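Vanity Countertop Use in Shared Student Bathrooms
Project report, Interior Environments studio

1. Background

The Medport residence has small bathrooms shared by two or three students each. Storage in these rooms is limited to the cabinet below the sink, so most daily items end up on the countertop. Residents had complained of water damage to packaging, items falling to the floor, and slow cleaning. The project looked at how the countertop is divided in practice and proposed a simple layout that needs no new furniture.

2. Method

We sent a short questionnaire to all residents in November and received 389 usable responses. Questions covered which products are kept on the counter, how often the counter is wiped, and whether the cabinet is used for anything other than cleaning supplies. We then marked up a plan drawing of the standard vanity in three zones:

Zone A: the strip behind and beside the faucet, on the left.
Zone B: the basin and the front edge, to be kept clear.
Zone C: the area to the right of the basin.

The zones were tested in two bathrooms, one in the Nutsugah wing and one in the Ikov wing. Residents were asked to place their items as they normally would and then to move them to match the plan.

3. Results

Nearly half of the respondents said they wipe the counter less than once a week. The most common reason given was that too many small containers have to be lifted first. Soap was the only item that respondents placed in the same spot every time. Skin care items were the least consistent, and flat packages such as wipes were the items most often reported as falling.

In the test rooms, soap went into Zone A without difficulty. Zone C filled up quickly. Bottles and jars have small bases and can stand close together, but a package of wipes takes up more surface and tends to be laid down last, near the front corner. The vanity shown has the soap dispenser at the back left, the bottles and jars on the right, and a pink package of facial wipes extending slightly past the front edge.

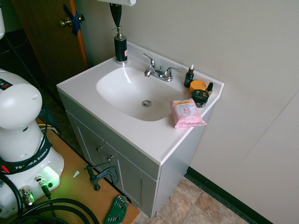
4. Recommendations

Keep wipes in the cabinet, or place them parallel to the wall at the back of Zone C. Leave a clear margin of 20 mm along the front edge. Limit Zone C to one resident's items in two-person bathrooms and use a Misinico tray for the second set, stored behind the cabinet doors.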